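Week 4: Old brick and how to read it

Morning all. I'm picking up where Hefin Skyrme left off with lime and clay, so dig out his sheet if you missed it. We're on bare brick indoors this week, my favourite bit of the whole course! 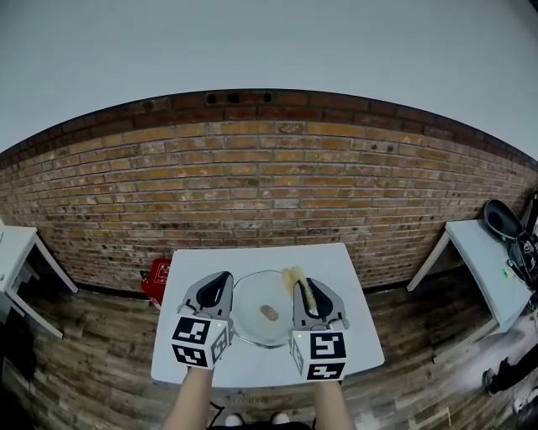 Mortar first, then. Lime mortar gives a little, and hard cement doesn't, so when a soft old wall gets repointed in cement the damp leaves through the brick face and the face crumbles. Plenty of people strip the plaster off for looks, and you end up with exposed brick right behind a small white table and a plate of food, which is lovely until the dust starts (mine got into the butter). Ask what the plaster was doing before you pull it off.

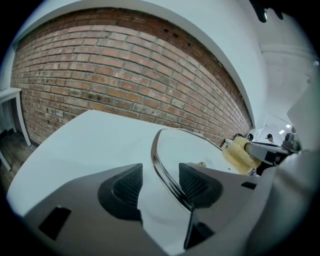
Fig. 2. Uneven colour across the bricks, with small dark holes near the ceiling.

Colour comes mostly from the clay and the firing. Pale, chalky faces can mean salts or old limewash, so scratch gently and look before you decide.

For next time, read Fatima Zulu's notes on the Ivesmont terraces and write me 948 words, no more please.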